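Planning the Bench at Joltton – Gallery and Buying Notes

Welcome, and thank you for stopping by our little corner of the site. I'm Glenys Sowerby, and I look after equipment planning for the Joltton shop, where we test and sort used computer parts before they go back out to schools and small offices. I had so many messages after my March note about the robot bench (far more than I expected, and such kind ones!) that I thought I'd put the gallery and the money talk together on one page. If you only came for the pictures, they're partway down, and I won't be offended if you scroll.

How we got to a shopping list

We have wanted a second bench for two years now. The first one was bought in a hurry, with whatever was left in the budget at the end of the year, and we have been paying for that hurry ever since in odd adapters and replacement cables. This time Kazimiera Głowacki and I sat down with a big pad of paper before we asked for a single quote, and wrote out the work. We left the machines off that first page and just listed the jobs: which parts we handle, how they have to be held, what they go into, and how often somebody would have to walk over and help.

It took a good deal longer than I'd like to admit, partly because we kept finding parts in drawers that we'd forgotten we handled at all. But it made the rest so much easier. When the folks at Jenkins came to talk arms and mounts, we could put the list in front of them and go down it line by line – and they were very patient with us, I must say.

Our project name for the new bench is Firnora, in case you see it on the drawings and wonder. Kazimiera picked it. I voted for something shorter and lost.

Where the money goes

The arm gets all the attention, and it is the biggest single line, but it was the smaller lines that surprised us. Fingers, for one. We had put down a single pair in the first draft, as though one shape would suit everything from a thick module to a thin square chip. We now plan for three sets, plus blanks that our machinist can cut down when something new turns up in the bins. We've set aside 1000 dollars for fingers and finger hardware in the first year, and I'd sooner have a bit left over than go asking for more in August.

Fixtures are the next one. A holder needs to sit still, and it needs to be easy to swap, and those two wishes don't always get along. Nandatance quoted us 2000 dollars for a starter set of printed panels with the openings laid out to our drawings. That felt steep to me until Kazimiera added up the evenings she'd spent printing and sanding our own, and then I stopped complaining.

Then there's framing, lighting, and all the little screws. Please, please put the screws in your budget! Ours came to 45 dollars in the first order, and we have reordered them already. Socket-head screws seem to walk off by themselves in our building, and I've started keeping a labeled tin in my desk.

From the bench

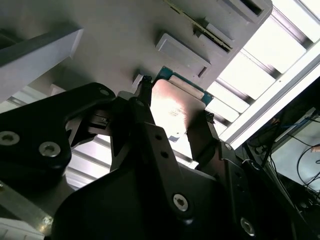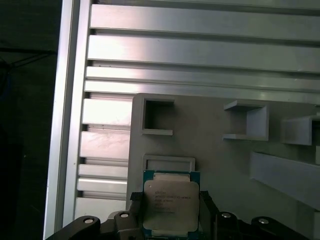
Work at the bench, up close: a part with a metal face held between the two black fingers. In the second picture the part is a square processor, with a matching slot in the gray panel behind it.

What we're asking suppliers

I promised a few readers our question list, so I've typed it up as it stands. It's a working list, so forgive the repeats.

Can the fingers be changed without taking the whole gripper off its mount? We'd like one person to manage it with one hex key.

What does a replacement finger cost by itself, and how long does it take to arrive? Two of the quotes only gave a price for the complete gripper, and we had to write back.

Is there a gentle closing setting, and can the operator change it at the bench? Chips and circuit board edges don't forgive a heavy hand, and we'd want a different setting for anything with a sturdy metal cover.

How will the wrist camera cope with shiny lids and bright overhead lights? Bring your own shiny parts to the demo if you possibly can. A supplier's demo piece tends to be a nice dull block, bless it, and your own stock won't be.

Where do the cables go when the arm reaches all the way to the far side? Ask to see that reach made slowly, and stand on the side where the cables are.

Does the panel come with drawings we can edit? Nandatance said yes to this, and it moved them up our list quite a bit.

Who answers the phone in the second year?

A word about rails and framing

We're building on slotted aluminum again. I know it isn't the cheapest way to hold things up, and a friend of the shop made a good case for a welded table, but we move things around too often. When the fixture panels change, the lights want to move as well, and then the camera settings need another look, and before you know it you've spent the morning with your head under the bench. With slotted rail you can at least loosen, slide, and tighten. We've budgeted a few extra lengths and a bag of brackets beyond what the drawing calls for. Kazimiera thinks I've overdone the brackets. We'll see!

I do wish we had put down something for glare the first time. Bare metal under strong lights gives you bright patches in the camera view, and a printed label on a shiny cover can wash right out. So there's a line in the Firnora plan for diffusers and another for matte tape, neither of them large.

Staff time is in the plan too, and it's the line I would defend hardest if someone came to me with a red pen. Teaching the bench a new part means having a person there, watching, nudging the position, trying it again, and writing down what they did. We've put Kazimiera down for two mornings a week through the first season, with a helper from the sorting room on one of them.

Buying now or buying later

Our plan is to order in two steps. The arm, the mount, and the framing go first, along with one set of fingers and one panel. Once the simple placements are running well enough that we trust them, the rest of the panels and the other finger sets follow. Jenkins has agreed to hold the price on the second part until the end of the fall, and I have that in writing, in the green folder, for anyone in the office who needs it while I'm out.

If your shop is smaller than ours, you might look at sharing. We had a lovely conversation with a repair place across the county about trading panels back and forth, and the only real snag was that their slots sit at a different spacing from ours. If you're just starting out, do talk to your neighbors before you settle on one. I would have loved it if someone had told me that two years ago.

Kazimiera is happy to answer questions about finger shapes and fixture drawings, and she'll give you much better answers than I will. Send me anything to do with quotes, delivery, or the order form. Messages through the shop page reach us both, and mornings before ten are best if you'd rather call. The final order sheet for Firnora will go up on this page once Jenkins has signed off on the mounting plate.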